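Como organizar uma leitura de roteiro para uma série de baixo orçamento

A primeira leitura de mesa é o dia em que o elenco inteiro ouve a história do começo ao fim. Numa produção grande há uma equipe só para isso. Numa websérie ou num piloto independente, quem organiza costuma ser o próprio roteirista ou o assistente de direção, e o trabalho cabe em uma lista curta. O roteiro usado como base neste tutorial é o de Pemitz, uma série dramática de 6 episódios que preparamos no ano passado, com elenco de 9 pessoas.

O que você precisa ter antes de marcar a data

Uma versão fechada do roteiro. Não precisa ser a final, mas precisa ter numeração de cenas e de páginas. Se alguém receber uma versão e outra pessoa receber outra, a leitura trava na primeira cena diferente.

Uma lista de personagens por episódio, com o número de falas de cada um. Os programas de roteiro geram esse relatório no menu de exportação. Guarde o arquivo, ele serve também para distribuir os papéis pequenos.

Um leitor de rubricas. É a pessoa que lê os cabeçalhos de cena e as descrições de ação. Não escolha um ator que tenha papel grande, e de preferência não escolha o diretor, que precisa ficar livre para ouvir e anotar.

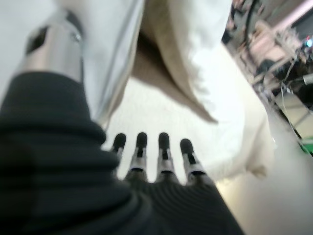
PASSO A PASSO: PRÉ-PRODUÇÃO

1. Envie o roteiro

Mande o PDF com pelo menos uma semana de antecedência. Coloque o nome da série, o episódio e a versão no nome do arquivo, por exemplo PEMITZ_EP01_V6. No corpo da mensagem, informe o horário de chegada, o horário de início e o endereço completo. Peça confirmação de recebimento.

Se o projeto tiver contrato de confidencialidade, aplique uma marca d'água com o nome de cada ator. Dá trabalho na primeira vez, depois vira rotina.

2. Distribua os papéis pequenos

Num drama com muitos personagens de uma ou duas cenas, não compensa chamar todo mundo. Junte os papéis menores em grupos e entregue cada grupo a um ator. Confira se ele não vai acabar conversando consigo mesmo. No episódio 2 de Pemitz isso aconteceu com o delegado e o porteiro, e tivemos de trocar na hora.

3. Calcule o tempo

Um minuto por página é a conta mais usada, mas ela vale para o material filmado. Em leitura, cenas de diálogo andam mais rápido e cenas de ação descritas em detalhe andam mais devagar. Cronometre um episódio lendo em voz alta sozinho e use esse número. Entre um episódio e outro, deixe um intervalo.

4. Prepare a sala

Mesas em quadrado ou em U, para que todos se vejam. Uma placa de papel com o nome do ator e, embaixo, o nome do personagem. Água, lápis, marca-texto. Imprima cópias a mais — sempre chega alguém com o celular sem bateria.

PASSO A PASSO: O DIA DA LEITURA

5. Comece pelas apresentações

Cada pessoa diz o nome e o que faz no projeto. O diretor fala por alguns minutos sobre o tom da série e só. Explicações longas sobre cada personagem ficam para os ensaios.

6. Leia sem parar

A leitura corre até o fim do episódio. Erros de digitação, falas trocadas e dúvidas vão para o papel e são tratados no intervalo. Avise isso no começo, em voz alta. As rubricas podem ser enxugadas: o leitor corta o que não for necessário para entender a cena.

7. Grave o áudio

Um gravador no centro da mesa resolve. Peça autorização a todos antes de ligar. O áudio ajuda o roteirista a localizar depois os trechos em que o ritmo caiu. 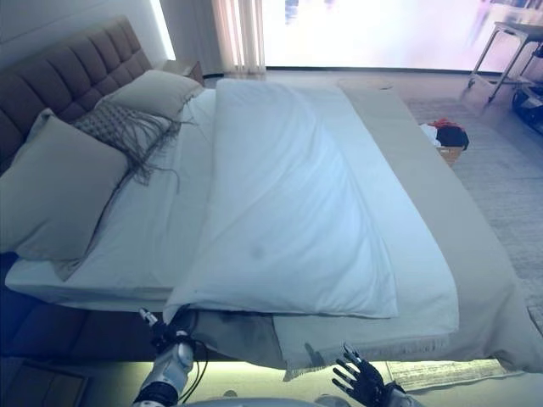

Lanying Dong discorda do item 6: para ela, em série com muito flashback vale parar no fim de cada bloco e confirmar se todos sabem em que ano a cena se passa, senão o elenco lê metade do episódio com a intenção errada. Ela sugere também escrever o ano no cabeçalho de cada cena, mesmo que ele não apareça na tela.

A sugestão do cabeçalho foi incorporada ao nosso modelo. Quanto às pausas, continuo preferindo deixar para o intervalo, mas em roteiro com mais de duas linhas de tempo o método dela funciona.

DEPOIS DA LEITURA

8. Recolha as anotações

Peça que cada ator entregue ou fotografe as páginas marcadas antes de sair. Separe em três grupos: erros de texto, dúvidas de continuidade e opiniões. Os dois primeiros o roteirista corrige direto. As opiniões passam antes pelo diretor.

9. Gere a nova versão

Mude o número da versão, marque as alterações com asterisco na margem e envie a todos, inclusive a quem faltou. Páginas novas inseridas no meio recebem letra (14A, 14B), assim a numeração do restante não muda e o plano de filmagem continua válido.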